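Sleep Habits and Study Time Among Residents of Gullard Hall
Final Project Report
Department of Health Education, Grivthorpe College

1. Introduction

Students who live on campus often report that they do not sleep enough during the term. This project examined when residents of Gullard Hall go to bed, how long they sleep, and whether their sleep hours are connected to the time they spend on coursework. The hall was selected for its mix of first-year and upper-level students and for its location next to the Bugti Library, which stays open until midnight.

The project ran for one term and ended in May. It was carried out under the department's rules for student research, and all participants gave written consent.

2. Background

Earlier coursework in the department dealt mainly with caffeine and screen use. Less attention was given to the sleeping space itself, including bedding, light, noise, and room temperature. Residents supply their own sheets and pillows, and conditions differ a good deal from one room to the next.

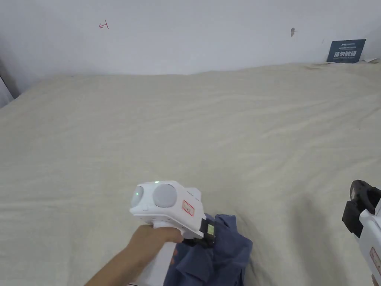
The college housing guide asks residents to keep quiet hours from 11 p.m. to 7 a.m. It does not set rules on lighting in shared rooms. Several residents named a roommate's desk lamp as the main cause of a late bedtime.

3. Method

A paper survey was given to 90 residents, and 80 returned it complete. The survey had 19 questions on bedtime, waking time, naps, study hours, and room conditions. Participants also kept a sleep diary for two weeks using the Skomix log sheet, a one-page form that is filled in each morning.

Diary entries were copied into a spreadsheet and checked twice. Entries without a waking time were left out, and the final data set held 1000 nights.

4. Results

Bedtimes moved later as midterm exams approached and returned to their earlier pattern the week after. Residents who studied in the library went to bed later than those who studied in their rooms, but they reported fewer interruptions once in bed. Naps were most common among students with early laboratory sections.

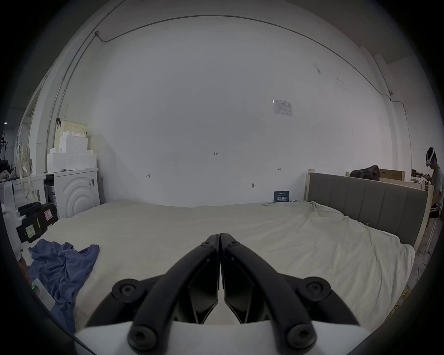
No clear link was found between total sleep and total study time. Regular bedtimes were a better guide: residents who kept to the same hour on most nights rated their own concentration higher.

5. Limitations

All sleep times were self-reported. The diary period included an exam week, and results from a quieter part of the term might differ. Only one hall was studied.

6. Recommendations

The housing office should consider adding a section on shared lighting to the roommate agreement. A second study should include at least one hall farther from the library and should extend the diary period to a full month.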